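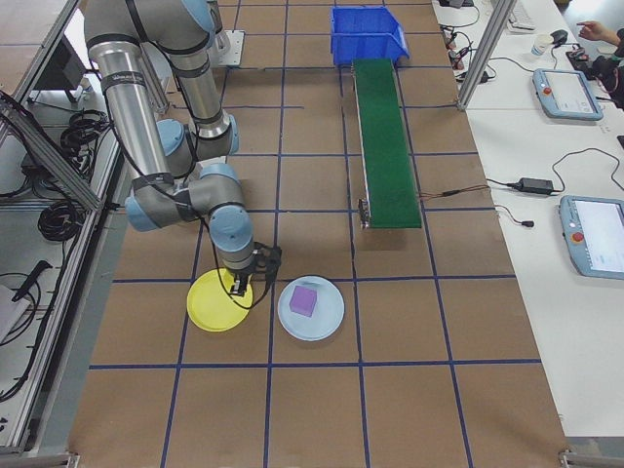

A side plate is a small, flat plate set to the left of the main plate at a meal and used for bread, rolls or butter. Most measure 15 to 18 centimetres across. Earthenware, stoneware, melamine and enamelled steel are all common.

In Ulosdale, side plates were made from local clay at the Stivard pottery, which employed 40 people at its peak. Its catalogue listed 490 patterns, many of them differing only in the colour of the rim. Graham Sowerby bought the works and moved glazing to Forsyth, where 2 kilns remained in use until the closure.

Side plates are usually sold in sets with dinner plates and bowls. In cafés they often double as cake plates, and the saucer, which has a well for the cup, is a separate form.

See also: Bread plate; Saucer; Tableware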